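Strand Forum > Kitchen and Pantry > Storage
Thread: Mixed snacks in one metal tin – sort by weight or by shape?

Kimutai Mabula wrote:
I keep one lidded rectangular tin for mixed wrapped snacks and repack it when it gets low. My rule until now has been heaviest item first, against a long wall, then bags, then small wrapped pieces in whatever is left. The difficulty is the rigid cylinders. Laid flat they roll and open a channel through the middle. Stood on end they take little floor area but fall over until there is something on both sides of them.

Does anyone have a method for cylinders that doesn't involve dividers? I have tried the Brillon card inserts and they use up too much width.

jindness_fan wrote:
What size is the tin, and what else is going in? A packet of crackers and a bag of twists behave very differently. Post what you have.

Kimutai Mabula wrote:
Tin is 19 cm across on the inside. Contents are crackers, dough twists, a few wrapped sweets and the odd block-shaped thing. First picture is the sort of cylinder I mean, second is the tin.
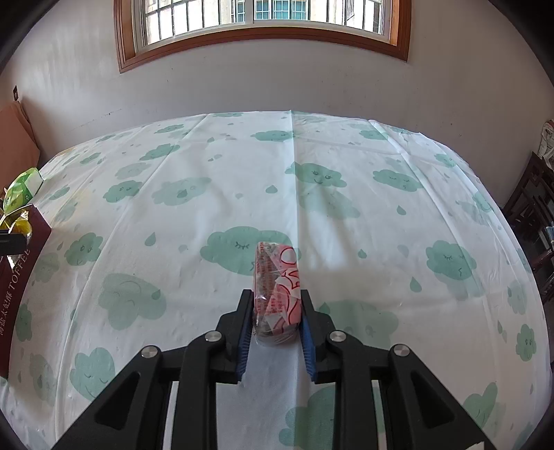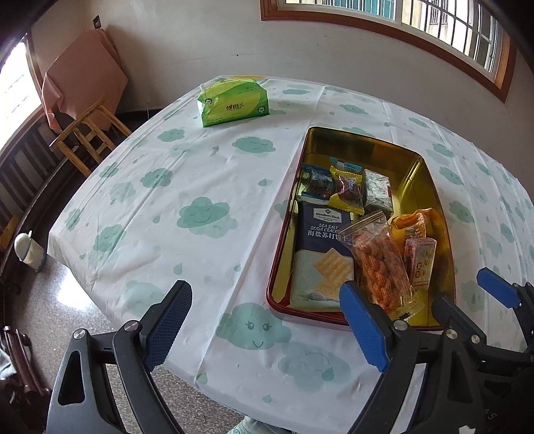

Reading time: 3 min

The sea salt soda crackers are along the left wall and the bag of twists overlaps them on the right. The far end and the right side still have bare metal showing.

oddments wrote:
The overlap is the fault. The top seal of the twist bag is lying flat across the crackers, so you have used the space over the packet for a layer of empty film. Fold the seal under and the bag will sit lower. Then stand the cylinder in the far corner, where two walls hold it.

jindness_fan wrote:
Disagree about folding it under. A folded seal acts as a spring and pushes the bag back up. Fold it over the top and let the next item hold it down. I agree on the corner.

peg_and_rail wrote:
I would not put crackers flat in the same tin as anything hard. Six weeks of a sweet pressing on one spot and you have crumbs. On edge, along the wall, is safer and frees some of the floor.

Kimutai Mabula wrote:
On edge it stands proud of the rim and the lid won't seat. I measured. The clearance is 3 mm short.

peg_and_rail wrote:
Then the crackers belong elsewhere. Tranalora do a deeper tin.

oddments wrote:
A second tin for one packet is excessive. Crackers flat, light things on top, hard sweets at the far end. The block-shaped one should go flush to a wall too. It's standing at a slant, and a slanted block wastes a wedge on each side.

Kimutai Mabula wrote:
Fair point on the block. I had left it where it landed.

The toffee box won't be going in at all. It stays as it is, on its end, and gets shelved separately. Tissues are not going in either, before anyone asks.

jindness_fan wrote:
I was about to ask.

Kimutai Mabula wrote:
Update, 9/5/25. Repacked with the crackers flat, seal folded over the top as jindness_fan suggested, block flush to the wall, cylinder upright in the far corner with two small sweets wedged against it. Lid closes. Tilted the tin both ways and the cylinder stayed put. I tried folding the seal under first and the bag did lift – not by much, but enough to touch the lid.

oddments wrote:
Depends on the film. Mine stay down. Try it again when the bag is half empty.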